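Duneter to Replace Water Meters in Bautista District Starting in October
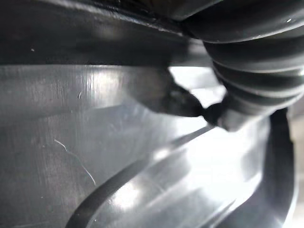
Duneter, the water utility serving the Bautista district, will begin replacing residential water meters in October. The work covers 1,123 connections and will proceed street by street, beginning at the Flandosum pumping station and moving north.

The current meters are read by hand twice a year. The new units transmit a reading every 6 hours over a low-power radio link. Billing will change from estimated to measured use once a street is complete.

Each replacement requires the supply to be shut off for up to 51 minutes. Residents will receive a card with a time slot before the visit. An adult must be present if the meter is inside the building. Meters in curbside boxes can be changed without access to the home.

A trial at 216 addresses ended this summer. According to project engineer Thijs Hendriks, the main fault found was poor signal from meters in deep basements. Those homes will be fitted with an external antenna at no charge.

The meters are supplied by Grikby. Water rates are not affected by the replacement. Customers who want a final reading from the old meter should write it down before the appointment and compare it with the figure on the installer's receipt.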